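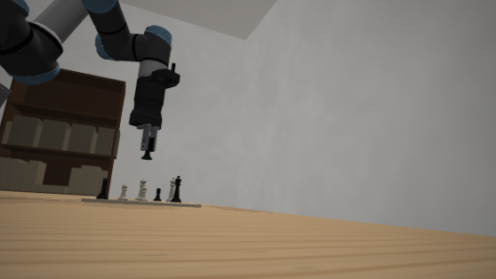 The simulated cell, with a chess piece held in the gripper above the board.

Bellis Cell: Progress Report to the Drenmont Fund
Prepared by Domnica Lazăr, Wednesday, April 13, 2022

Dear Oľga,

We have a cell that plays its moves from start to finish! When I last wrote to you the simulated arm could reach the board and not much else, and I was hoping to report one clean pick by spring. We're well past that now, and I'm really pleased with how the setup work has gone.

Setup of the arm

Most of the first weeks went into the base position. Boris Slanina had placed the arm where it would stand in the Gronder workshop, and from there the far rank of the board could only be reached with the elbow almost straight. The planner hated it. He moved the base toward the table in small steps, rerunning the same set of test moves each time, and settled on a spot where every square can be reached with the gripper close to vertical. The new position is written into the cell file, and the workshop floor plan has been changed to match.

The tool point took longer. Ours was set at the gripper body and we were correcting for finger length by hand in three different scripts (my fault, two of them). Shiyu Jiang pulled all of that out and defined the point once, midway between the fingertips. Moves that used to drift sideways when the wrist turned now stay put.

Gripping

Chess pieces are awkward things to hold. They're narrow at the neck, wide at the foot, and the pawns are short enough that the fingers get close to the board. We now store a grip height for each type of piece and close the fingers to a set width before the force check starts. After each pick the arm lifts straight up before it travels, high enough to carry a piece over the tallest king.

We ran 200 pick-and-place moves with the new settings and 94 percent finished with the piece standing on the right square. Nearly all the misses were at crowded squares, where a finger brushed the piece next door on the way down. Drahomíra Kuruc is working on this now by letting the wrist turn so that the fingers come in along the open side. Her early runs look great, though I'd like a full set before I give you a number.

Looking after the cell

We've started a short routine that is run every Monday, before anyone changes anything:

Load the saved cell file and send the arm to its home position.
Check the joint readings against the stored values.
Touch the four corner squares with the fingertips and log the offsets.
Run 20 moves from the standard list and keep the log.

It takes some 40 minutes and has already paid for itself. In the third week the corner check showed the board sitting slightly off, and we traced it to a table height that had been rounded in an update. Fixing it was one line. Finding it without the log would have been a miserable afternoon.

Still open

The contact settings between the fingers and the pieces need more work. Pieces sometimes turn a little in the grip, and a knight that lands facing the wrong way is fine for the rules but bothers all of us. We also have to bring in the cable guide that Wenell is drawing for the real arm, as it will limit how far the wrist can turn and may undo part of Drahomíra's gains.

Spending is inside the plan for this period, and we aren't asking for any change to the schedule. The move to the physical arm is still set for August. Boris would be glad to show you a full game over a call before then, and so would I!

With thanks,
Domnica Lazăr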